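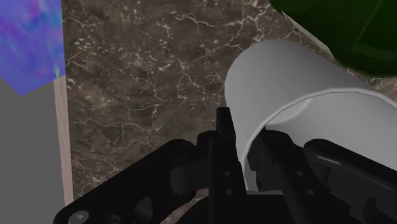

How Hundow Rewrote Its Coupon Rules

By Senan Tully
7 March 2019

14 shares | 4 comments

The terms printed under a Hundow coupon used to run to 34 lines. Teresa Fitzgerald, who manages promotions for the department store chain, cut them to nine in January, and most of her work since has been with the checkout software that has to apply them.

"The long version was a list of brands," she says. "Every time a vendor opted out of discounts, somebody added a name. Names were rarely taken off. We had exclusions for two cookware lines we no longer carried."

Exclusions are now set at item level. Each product record carries a code that tells the register which of four discount types it accepts: percent off, dollars off, member points and gift card bonuses. A blender may accept points but refuse a percent-off coupon. The shelf tag shows the same code as a short phrase, and the website shows it under the price.

Fitzgerald tested the system at the Moynihan store, using 3000 products from housewares and bedding. The first problem was order of operations. A $200 mixer with a 20 percent coupon and a $10 member reward costs $150 if the percentage comes off first, and $152 if the reward does.

"Both answers had been given to customers, depending on whether they bought online or at the counter," she says. "We settled on percentage first. It's the lower total, and the web cart was already doing it that way."

Returns took longer. Under the old rules a reward was spread evenly over every item on the receipt, including items that could not be bought with rewards. A customer who returned an excluded item got back less than she had paid for it. The reward is now divided among eligible items only, in proportion to price, and the receipt prints the refund value of each line.

Dullmont, the store's own line of towels and sheets, accepts all four types. Cillenex, a line of small kitchen appliances, accepts points alone. Asked whether shoppers find that confusing, Fitzgerald says the complaints she reads are mainly about finding out late.

"If the tag says points only, people decide at the shelf. If the register says it, there's a line behind them and they want a supervisor."

Clearance goods remain unresolved. Their tags are printed in the store on older equipment that cannot read the item code, so the phrase has to be added by hand. Fitzgerald would like the printers replaced but has no date for it. Until then, clearance items take no coupons at all, and a sign at the end of each aisle says so.

Member rewards still expire 30 days after issue. She was not asked to look at that.

Share this article | Print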